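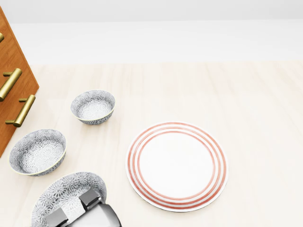 When my aunt died she left me her flat in Sterville, 109 letters, and the duty to answer them. The duty was not in the will. It was Alfredo Manalo, her neighbour for many years, who told me about it on the stairs, while I was still looking for the right key.

"She was always late with her letters," he said. "She would be ashamed if they stayed like this."

I was thirty-one and between two jobs, so I had time. I sat down in her kitchen and began to sort them by date. Most were from people who had once been her pupils. My aunt had taught piano, first in Ukley and then in Sterville, and she had never learnt to say goodbye to a child properly. She told each of them to write. It seems that many of them obeyed.

The oldest letter was from a boy who wanted to know if he could stop practising scales. I thought he must be fifty by now. I wrote to him: "Dear sir, my aunt has died, but I believe she would say no."

In the evenings I ate my soup at her table and read. There was a woman who had moved nine times and sent every new address. There was a man who described his garden and never once mentioned music. Slowly I started to hear my aunt's voice in their questions, the way one hears a person on the telephone only from the answers of the other.
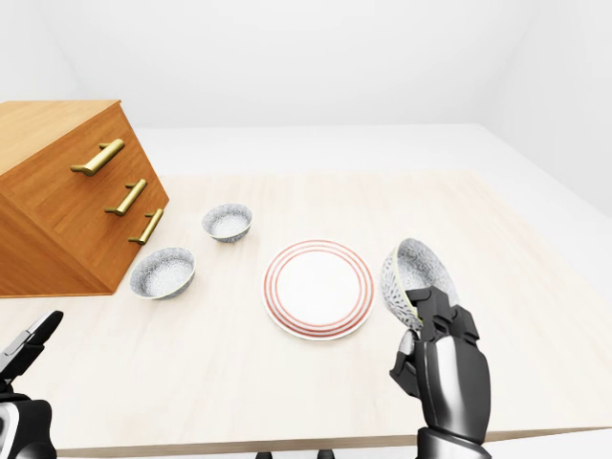
Shiela Lumanlan wrote back first, and she was angry. She had waited four years for that answer, she said, and now it came from a stranger who did not know what a pedal was for. If I wished to answer in my aunt's name, I should at least learn one piece. She had put the music in the envelope. It was a small waltz by Furtado, two pages, with the fingers marked in red pencil.

I had never played. The piano stood in the front room with a cloth over it, and I had been using it as a place for my coat. I took off the coat and the cloth and found the first note by counting from the middle, as the letter instructed me. After one hour I had four bars. Then Alfredo Manalo knocked on the wall, and I stopped, but he had knocked only to tell me that the third bar was wrong.

So in November I had a teacher who could not play either. He had listened through that wall for half of his life and knew every mistake a beginner can make. He would shout "Thumb!" and he was always right. Between the lessons I wrote my answers, and they became longer. I no longer said what my aunt would say. I told them about the waltz and about the neighbour, and that the high F did not sound when the weather was damp.

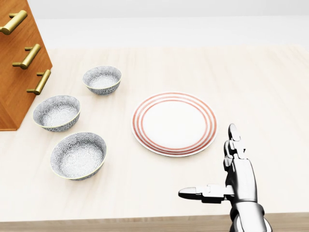

The kitchen table, Sterville

By the end of winter there was one letter left. It was in my aunt's own handwriting, with a stamp on it, addressed to Timothée Moulin in Bustarard, and she had never sent it. I kept it on top of the piano for a week. I asked Alfredo Manalo who this man was. He said that he had heard only one pupil who played better than she did, and that after this pupil went away she did not touch the piano until spring.

I did not open it. I bought a newer stamp, because the old one was no longer enough, and walked to the post office before lunch. On the way back I could hear, from the street, somebody in our building trying the waltz very slowly with one finger. He made the same mistake in the third bar.

I waited at the bottom of the stairs until he had corrected it, and then I went up.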